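## Chapter 15: Heat and the Kitchen

Most of the energy used in a home goes on changing the temperature of something. Rooms are warmed, food is chilled, water is brought up from the cold main to a point where it will wash a greasy plate. Cooking takes a smaller share than people tend to guess, but it is the easiest part of the story to study. The quantities are small, the times are short, and every reader has boiled water.

This chapter follows heat from the hob to the food. It begins with the three ways heat moves, then looks at the pan, the lid and the liquid inside, and ends with the question of cost. You will need the table of specific heat capacities from Chapter 14. You won't need calculus.

### 15.1 Where the heat comes from

A gas burner heats the pan from outside. The flame warms the base, but it also warms the air around the pan, and much of that air rises past the sides and is lost to the room. A solid electric plate does better. It touches the pan directly, although it has to heat itself first and stays hot long after it has been switched off.

An induction hob works in another way. Under the glass is a coil of copper wire carrying an alternating current that changes direction many thousands of times a second. The changing magnetic field sets up currents in the base of the pan, and these currents heat the metal. The glass is warmed mainly by the pan standing on it. For this to work well the base must be made of a magnetic metal, such as iron or certain kinds of steel. A plain aluminium or copper pan will hardly warm at all.
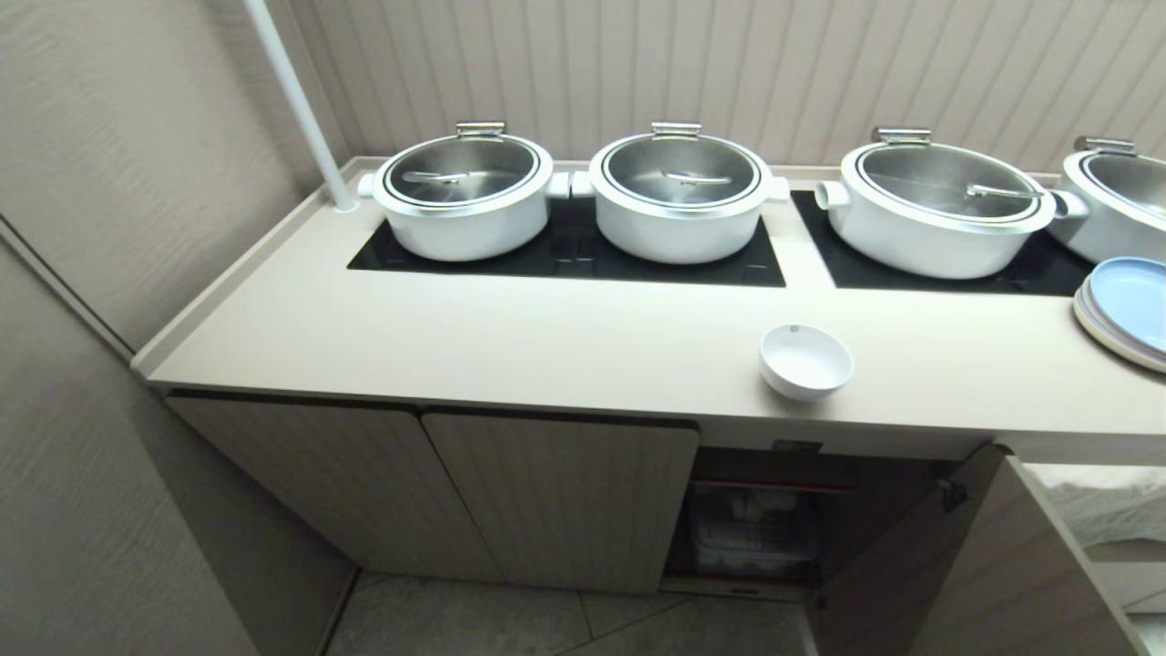 Once the base is hot, conduction carries the heat through the metal to whatever lies against it. In a thin soup or a pan of water, convection then does most of the work. Liquid near the base expands, becomes less dense and rises, and cooler liquid sinks to take its place. In porridge or a thick stew this movement is slow, so the bottom layer can burn while the top is still lukewarm. Stirring does by hand what convection can't.

### 15.2 A first calculation

Suppose we want to bring 2 kg of water from 15 °C to boiling point at 100 °C. The rise is 85 degrees. Taking the specific heat capacity of water as 4,200 joules per kilogram per degree, the energy needed is

2 × 4,200 × 85 = 714,000 J

or 714 kJ. This is the energy that must reach the water. The hob has to supply more — some goes into the pan, some into the air, and some is carried off as steam.

Steam deserves a closer look. Turning a single gram of water into vapour takes far more energy than warming that gram from cold to boiling. An uncovered pan loses vapour well before it boils, and all of that energy leaves with it. A lid holds much of the vapour in. It condenses on the underside, gives its heat back, and drips down again.

### Before you go on

1. Repeat the calculation above for water that starts at 20 °C.
2. Explain why a thick sauce needs more stirring than a clear broth.
3. At home, with an adult's permission, time a measured amount of water coming to the boil with the lid on and again with it off. Let the pan cool fully between the two. Keep your results, as they are used in Section 15.4.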